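Der Haushaltsroboter kommt seit Jahren in Kürze. Bei Rurnix räumt er vorerst Tische auf, am Rechner.
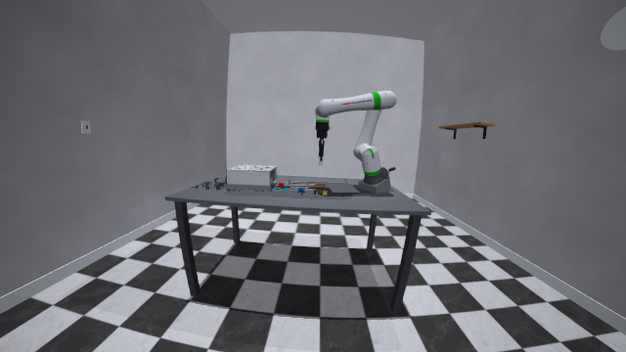
Übungsraum in der Simulation: Arm, Kasten, bunte Klötze.

Lautaro Zapata rechnet 2000 Durchläufe pro Nacht. Eine Werkbank, sagt er, sei schwerer als jede Spülmaschine.
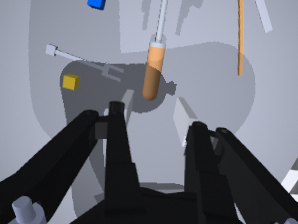
Bild: Rurnix

Griffe, Stäbe, Schatten: Ein Lehrling sortiert so etwas nebenbei. Was kann der Arm nach 8 Monaten?

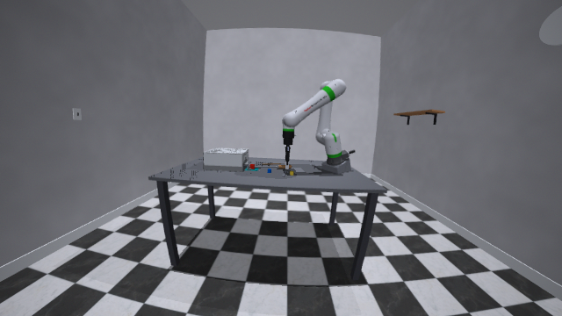 Der Greifer dicht über dem gelben Teil.

Zapata vertröstet auf September. Ich spüle weiter selbst.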